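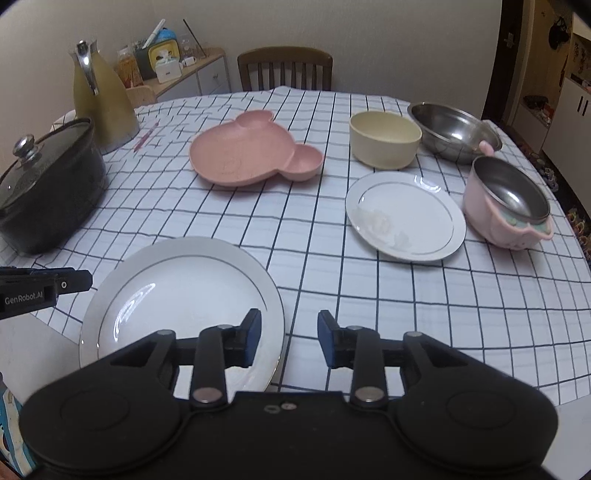
How often do the finger pads need replacing? Every 225 hours of use, or sooner if the blue face no longer wipes clean.

## Hand-held gripper: pads and linkage

Service notes for the Linitz table setup, kept by Hjørdis Sundqvist. The gripper is worked over plates, bowls and cookware on a gridded cloth, with the fingers brought back to the open position between handling runs. Inspection is done in that position — both pads apart, nothing held.

**Pads.** Blue inner faces toward each other. Wipe with a damp lint-free cloth, then leave for 15 minutes before use. Replace as a pair.

**Linkage.** Four small grey pins higher up, two per side, and a large metallic cap at the lower end of each central link. Check the pins for side play by hand. No oil on the links; it migrates to the pads.

**Second unit.** Marked GenRobot.AI on the side, with a small round screw near the tip. Check that screw at each pad change and do not overtighten it.

Last full strip-down: November, by Ylva Lunde, at 3,579 cycles on the log. Left pad worn at the outer corner, right pad within limits. Both replaced from Stuter stock.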